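Gripper calibration drifting after pad swap
Board: Hand-held units and end effectors
6 replies

tarn_bench
Posted 2026-10-11
We run a hand-held gripper for recording pick and place, and the arm cell next door uses the same jaws. I changed the pads on the hand-held unit in August and the width reading has been off ever since. It starts the day fine. After over 600 open/close cycles the closed position reads 2 mm wide. If I re-zero, it comes back good and then creeps again.
So far I have cleaned the slide, checked the jaw screws and printed a fresh marker. Same result. Does anybody have a fixed routine for this?

mondieki
Check the jaw screws again after a full session, with the unit warm. Ours at Horbridge held fine on the bench and backed off in use. We put a paint line across each screw head and the jaw now, so you can see a turn without a wrench. Low strength thread locker only. The strong kind will crack the printed part when you try to get it out.
Musyoka Ondieki

castillo_fw
I'd look at the marker before the screws. If the corner of the marker lifts even a little, the tracker reads it as a change in angle and you get a bad width. A fresh print doesn't help if it went on over old glue. What light are you working in?

tarn_bench
Big room with tall windows and a balcony down one side. Late in the day there is direct sun on the wall under the balcony.
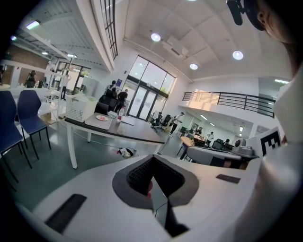 Hand-held unit, marker at upper right, table with tray and basket behind.

The marker is the square one on the upper right of the body. I wiped the face with a dry cloth and nothing else. The old glue did come off with it as far as I could tell, but I didn't use any solvent.

castillo_fw
Then do it over with alcohol and let it dry before you stick the new one. Matte paper, no laminate. Gloss plus low sun will wash out half the pattern. I'd bet on that before any screw.

pell_r
Disagree. Glare gives you dropouts, and he has a slow creep that goes away on a re-zero. That is mechanical. New pads are thick when you fit them and they take a set. Cycle the jaws for an hour, then zero. If you zero on fresh pads you are zeroing on a number that won't last.

castillo_fw
A set would make it read narrow when closed. His reads wide.

pell_r
Depends which way his sign goes. He hasn't said. Log the raw value.

tarn_bench
Sign is positive for open, so wide means wide. I logged raw values this morning. Closed was 58 counts at the start and 82 at the end. No dropouts at all. I then put a wrench on the jaw screws while it was still warm and one of the left ones took a quarter turn.

mondieki
That's the one. Clean the threads, add locker, paint line, leave it overnight. Then cycle the pads in and zero last.

castillo_fw
Fine, but redo the marker while you have it apart. You'll have to at some point.

tarn_bench
Doing both tonight. Will run a full session tomorrow and post the counts. Cura profile for the jaw spacer is in my other thread if anyone needs it.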